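2022-02-20

Up early, at the desk before it was light. I wanted the whole day for the planner and got most of it.

Where things stood last night: Kustgate, the living room test set, runs the base through 100 rooms with random furniture and random surface textures. The robot starts at one end and has to reach a pose in front of the sofa, facing it, close enough to look underneath. Skirwood does the perception and hands over a floor mask and a height map. Planum takes those and returns a path. The controller then follows the path and complains if it can't. On the last full run, 12 rooms failed, and every one of them had a rug in it.

I had assumed the controller. The wheels get extra drag on the deep pile in the sim, and I changed those friction numbers myself before the holidays, so I was ready to blame them. I spent the first two hours plotting commanded speed against measured speed and found nothing wrong. The controller was doing what it was told. It was told to stop, so it stopped.

Then I looked at the paths. In the bad rooms Planum was returning a path that ended at the near edge of the rug, or one that went the long way over bare floor and ran out of room at the sofa. That means the cost map thought the rug was expensive or blocked. I dumped the cost map for room 470, the first failure in the list, and there were two long ridges of high cost in it, running lengthwise. They matched the stripes in the rug texture.

So the stripes were being read as edges. Skirwood uses the color image to sharpen the borders of the height map, and wherever there's a strong change in brightness it lets the height jump. That works well for a table leg or the bottom of a cabinet. It works badly for white on pale yellow, all on one surface. The bumpy pile makes it worse, as there is always a little height noise for the sharpening step to grab onto. With a flat rug the same stripes pass fine. I checked that by swapping the material and leaving everything else alone.

Lunch late, soup, standing up.
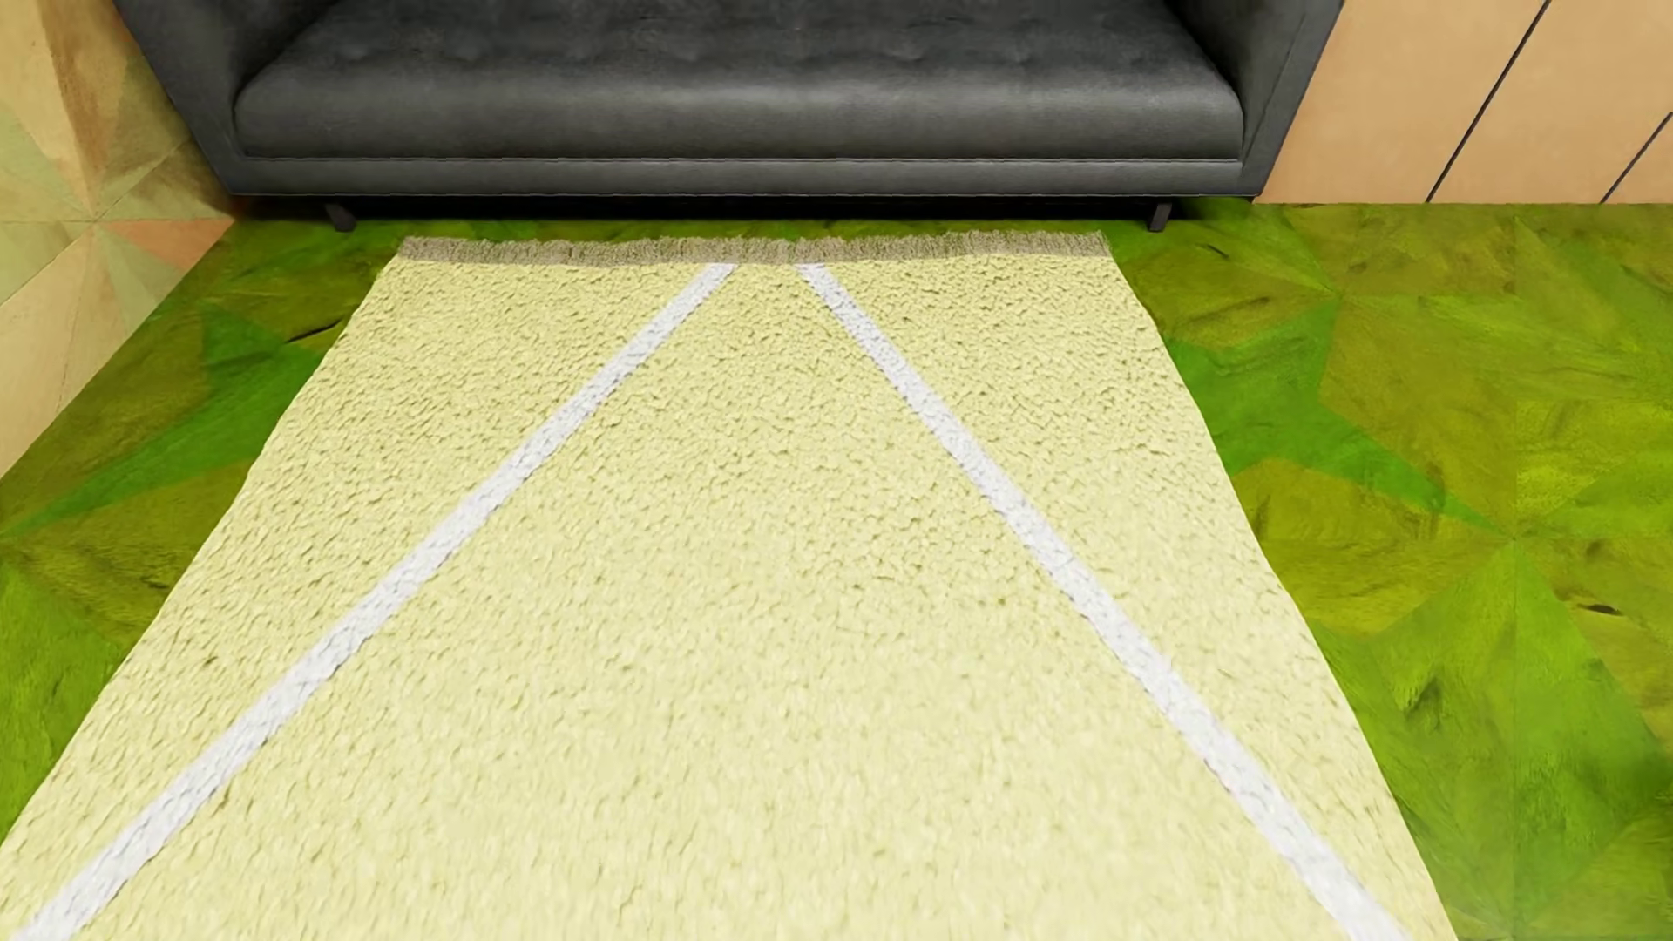
The first fix I tried was to smooth the height map harder before sharpening. It cleared the ridges, and it also wiped out a door threshold in another room, so I took it back out. The second fix was to require that the height difference on the two sides of an edge agree with the depth data over a wider window. If both sides sit at the same height once averaged, the edge is treated as paint and ignored. That is one extra pass, and the window size goes in the config with the other tuning values. I don't love adding another number there — the file is long already.

Reran the 12. Ten pass now. The two left are a different problem: the goal pose lands too close to the sofa and the footprint check rejects it. I could shift the goal back a little, but the look-under step needs the distance it has. Wrote that up as its own ticket and left it open.

Also found, by accident, that the replay tool loads the wrong seed if the room number has four digits. Room 1435 opened as a kitchen. Fixed it, one line, and added a test.

I started the full set again before dinner. It was past the halfway mark when I last checked, with no new failures. The Kamata people want a build in April with the new cost map turned on, and I'd like a week of clean nightly runs before I say yes to that.

Tomorrow: read the log first, then the goal pose ticket. Buy coffee. Move the friction numbers out of my branch and into the shared material file, which I have been putting off since I changed them.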